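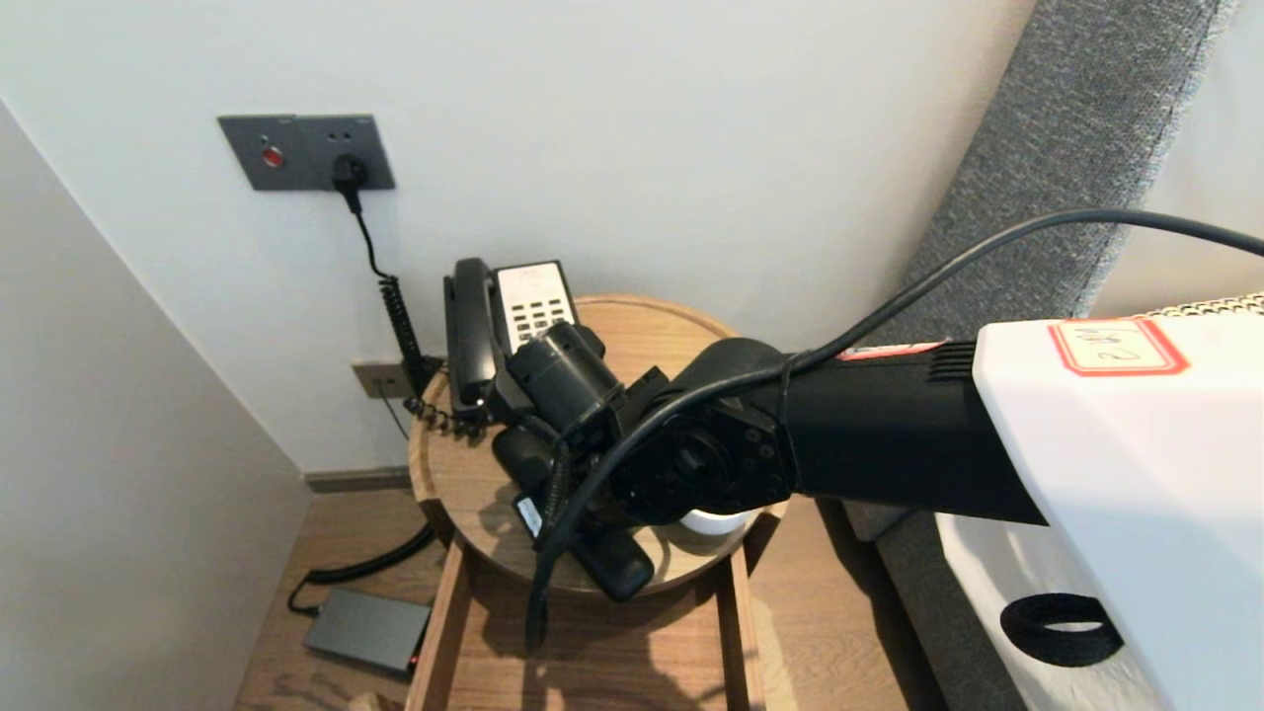
Briltham House Co-op
Residents' meeting, May – minutes
Started late, 7 pm, back room ground floor

Chair: Abdelilah Ait Ali
Notes: flat 6 (me again, sorry for handwriting, typed up same night so should be readable)
Present: enough for a quorum. Top floor all there for once. Apologies from flat 8, working, and the couple in the basement, who sent a note about the bikes (see under Bikes).

Last minutes
Agreed. One correction: it was the side gate that sticks, not the front gate. Changed on the file copy.

Matters arising
Side gate still sticks. Abdelilah planed the bottom edge, better for a week then the rain came. Needs rehanging. Left with him.
Window cleaner: no reply to two messages. Try someone else. Flat above the porch has a card from one and will drop it through my door.
Letter to the council about the street light outside – sent, got an automatic answer, nothing since. Chase.

Roof
Main business, took most of the evening.
Wernus came and looked at the back slope and the valley between us and next door. Quote is 3911 pounds, includes scaffolding, new lead in the valley, slates replaced where slipped. Does not include the chimney. Pointing on the chimney is bad on the weather side, they can price it while they are up there.
Long discussion. Top floor want it done now, bucket out on the landing every time it blows from the west. Others asked why only one quote. Fair point. Abdelilah said he rang round in March and only Wernus turned up. Someone asked about Kultwood, who did the porch. Abdelilah: Kultwood do joinery, not roofs, but he will ask if they know a roofer they trust.
Question of whether next door should pay towards the valley. Deeds say shared, or we think they do, the photocopy is very faint. Flat 6 (me) to get a proper copy and write to next door, politely.
Discussion of the reserve. It will cover the roof but leaves us thin for winter if the boiler goes. Suggestion of putting the monthly charge up. Not popular. Suggestion of a one-off payment from everyone, less popular. Left until we know what next door say.
Agreed: get one more quote before the end of next month, if none comes go with Wernus. Ask Wernus to hold the price meanwhile and to put it in writing, so far it's an email with no letterhead.
Ground floor asked for it to be minuted that scaffolding must not go across their back door. Minuted.

Heating and hot water
Timer on the boiler has been moved again. Please do not touch it. If it is cold, say so and it can be changed for everybody. New times on the cupboard door.
Pressure dropping slowly, topped up twice since last meeting. Probaly a leaking valve somewhere. Everyone to look under their own radiators before the next meeting and tell Abdelilah, dry or damp, either is useful.

Electrics
Lashari did the check on the common parts. Passed apart from the light in the bin store, fitting is cracked and lets water in. They will replace it at the next visit, asked us to leave it switched off at the board until then. Label on the switch please – who has a label maker? Flat over the arch does.
Stair lights: some want the timer longer, you get to the second landing and it goes dark. Lashari can adjust, small charge. Agreed without a vote, everyone has done the last flight in the dark with shopping.

Bins and recycling
Food caddies not being rinsed. Foxes again. Lid clips are there to be clipped.
Garden waste now has to be paid for separately. Compromise: one sack a fortnight, the rest on the compost. No cooked food on the compost, no tea bags with the plastic in.

Bikes
Note from the basement read out. They can't get their door open fully when bikes are leaned on the railing. Asked that bikes go in the shed. Top floor said shed is full of paint tins. It is. Shed morning proposed, bring gloves, date to go on the board. Old paint to the tip, anything without an owner's name on it goes as well, so put your name on it.
The green one with no saddle: last chance.

Back room furniture
Short item that got longer. We want the back room usable for the reading evening and for anyone who works from home and needs to get away from drilling. Second-hand chairs offered by flat 8's sister, need collecting, van needed.
Round side table: keep or replace? Some thought it looked tired on top. Others thought it was perfectly good and we should stop spending money.

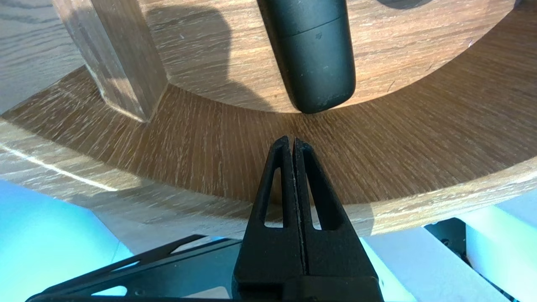

Round table, oak top. Faint scratches and pale flecks, see item.

Outcome: keep. Light oil and a cloth, ask Kultwood what sort if the porch people are being spoken to anyway. No sanding by amatuers (there was an offer). Coasters.
Curtains too short but nobody minds enough. Rug to be shaken out by whoever uses the room last on reading nights, rota if that doesn't work.

Garden
Beans in. Slugs. Water butt tap drips, washer needed, Abdelilah has a box of them. The pear wants holding up on the wall side before the fruit gets heavy, wire and eyes to be bought, keep the receipt.
Hose: coil it back up. Wound round the tap is not coiled.
Request for a bench by the south wall. Liked. Cost to be found out, second-hand preferred.

Noise
Drilling not before 8 in the morning, weekends included. Flat under the roof has shelves to finish and will put a note on the board the day before.
Piano: no complaints, one compliment.

Any other business
Spare keys. The set on the hook in the hall cupboard is missing the meter cupboard key. If you have it please put it back, no questions.
Post for people who moved out years ago – write "gone away" on it and put it back in the box, don't leave it on the shelf.
Summer lunch in the garden. Yes to it, no date yet. Last year too many salads and no bread. List to go up by the front door.
Somebody asked if minutes could be shorter. Will try.

To do
Abdelilah: side gate, second roof quote, ask Wernus for price in writing, speak to Kultwood, tap washer
Flat 6: deeds, letter to next door, chase council
Flat over the arch: label for bin store switch
Top floor: start on the shed, at least the paint
Everyone: radiators, caddies, name on your things

Next meeting: same room, same time, after the quote comes in. Closed when the biscuits ran out.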